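Unit 4: Sorting and storing small control-panel parts

These notes go with the bench session on loose components. They assume you have read Unit 3 (isolation and tagging) and can tell a protective device from a control device by its housing.

4.1 The intake tray

Parts taken off a panel go first into a shallow plastic tray with a raised lip. The tray is an intake point only. A part stays in it until it has been identified and given a level in the rack. Miniature circuit breakers and terminal-type parts may share the tray, provided they do not rest on one another. Check the toggle of each breaker for free movement before it leaves the tray, and read the rating from the face of the housing. Do not rely on the colour of the toggle, as colours differ between makers. 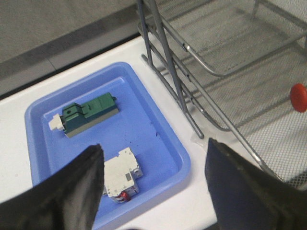 Wirkport, May 8, 2018

Bench notes, first group. The Ayala stock list gives 166 part numbers for this exercise. Of these, 86 are rail-mounted and 75 are door-mounted; the remaining five are loose accessories and are dealt with in Unit 6. Rail-mounted parts should be laid on their side if the clip is sprung. Accessories such as end pieces stay with the part they were removed from -- a separated end piece is booked as a fault.

4.2 The bench surface

Use a plain white top. Dark fragments, screw shavings and broken marker tabs show up well against it. Wipe the surface at the start and end of each session with a dry cloth, then a damp one. Specks that remain after wiping are to be treated as surface marks and noted on the bench card. Leave a clear strip between the rack and the front edge so that a tray can be set down without overhanging.
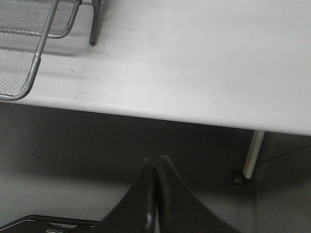 Fig. 4.2. Front edge of the bench, with part of the mesh tray at upper left. Small specks and scuffs on the white top.

4.3 The rack

The rack is an ordinary desk letter organiser with three mesh levels. Mesh is preferred to a solid shelf: dust falls through and labels can be read from a low angle. Its weak point is the front lip, which is low, and round parts can roll over it.

Levels are assigned as follows.
Top: protective devices
Middle: operator devices (push-buttons, selectors, emergency stops)
Bottom: terminals and rail accessories
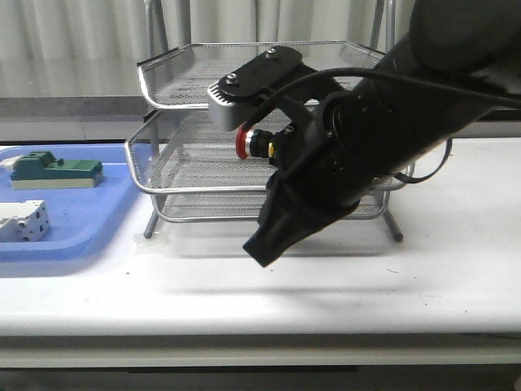 The assignment is by function, and weight is considered only where a single part is heavy enough to bow the mesh. The Dradari supplement sorts by housing width instead. Either method is accepted in the written paper if used throughout.

4.4 Operator devices

An emergency stop is stored complete, with its contact block attached, and laid on its side. Standing it on the cap puts load on the latch.
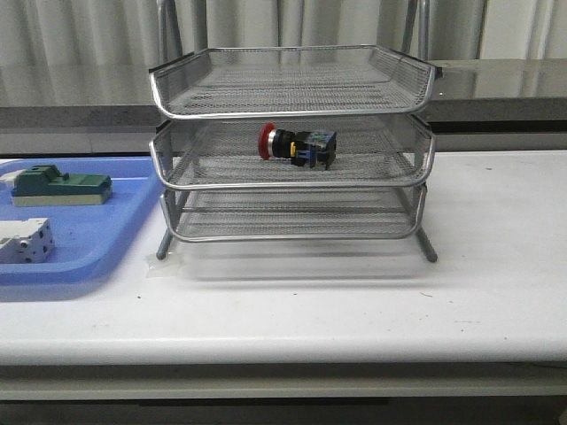

Wirkport, July

Bench notes, second group. The middle level was used for the emergency stop, as in 4.3. Test the latch by hand before booking the part in: press, confirm that it holds, release. The Andarix record sheet has a column for this. Contact blocks are checked for continuity in Unit 5 and need not be opened here.

Reading for next time: Unit 5, sections 5.1 and 5.2. Bring the completed bench card.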